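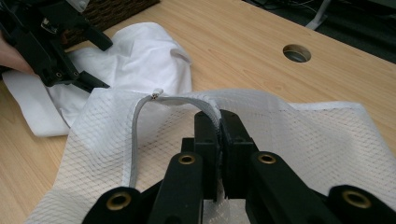 A reader wrote after the last issue to say that we had the Nyitrai Benefit Society in the wrong building. It met on the ground floor of the Girkia Block, she says, and only moved upstairs when the hardware store wanted the space. Her grandfather paid his dues at a window by the front stairs and never climbed them.

She is right about the first years. We went back to the minute book and the society did rent the ground floor at the start, at a rate of $2 a month with lamp oil extra. The move upstairs came later. The minutes give no reason for it, but the hardware store is listed as the new tenant on the next page. The sign in the stairwell will be corrected when the other signs are reprinted.

For newer members, the Nyitrai was one of three benefit societies in Fladport that paid sick money and burial costs in the days before most people here had any insurance. A man joined by being proposed at one meeting and voted on at the next. If he was out of work with an injury, two brothers called on him at home and reported back, and he drew his benefit until they found him fit. The women's auxiliary kept its own books and its own bank account, and in at least one winter it lent money to the men.

The membership roll is the best thing we have from the society. It holds 381 names, with trade, age at joining and street. Most of the men worked at the Rimine cannery or on the boats. A good number of entries have a second line in different ink, which gives a date of death or the word "withdrawn." There are also 25 names with a small cross in the margin. We don't know what the cross means. It isn't deaths, as several of those men were paying dues years afterward. One guess is that they had served as officers, but the officers' list doesn't match either. If your family has a dues card or a certificate with the same mark, please bring it in.

The lodge room itself has changed very little. The officers' chairs are at the east and west ends, and the benches run along the two long walls. The altar is a copy, built from a photograph. The original went to the lodge in Girkia when the Nyitrai closed and was lost in the fire there. The ballot box is the real one and still has its black and white balls, though visitors do walk off with the white ones.

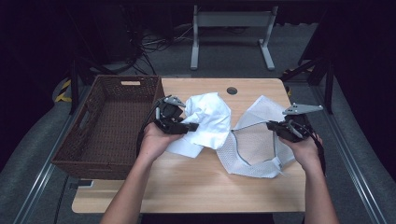
Vol. 25, No. 2
Page 62

Lodge room hours change in September. The upstairs will open at 11 in the morning and close at 4. The last group goes up at 3:30. School groups can still come earlier by arrangement with the office. The stairs are steep and there is no elevator, so a binder with photographs of the room and a copy of the roll is kept at the ground floor desk for anyone who would like to stay down there.

Please don't sit in the officers' chairs. The seat of the west chair has been reglued and won't take much more.

We are often asked whether the society had secrets. It had a password, which changed twice a year, and a grip. Neither was written down in any book we hold. The opening and closing words were printed, and a copy of the booklet can be read at the desk. It is short, and a good part of it deals with who should lock the door.

The burial ledger is still away for repair to its spine. Requests to look up a name in it will be held and answered in the order they came in. Requests for the membership roll can be filled now. Give the surname and any other spelling the family used, as the secretaries wrote names down the way they heard them. Copies of a single entry are free to members.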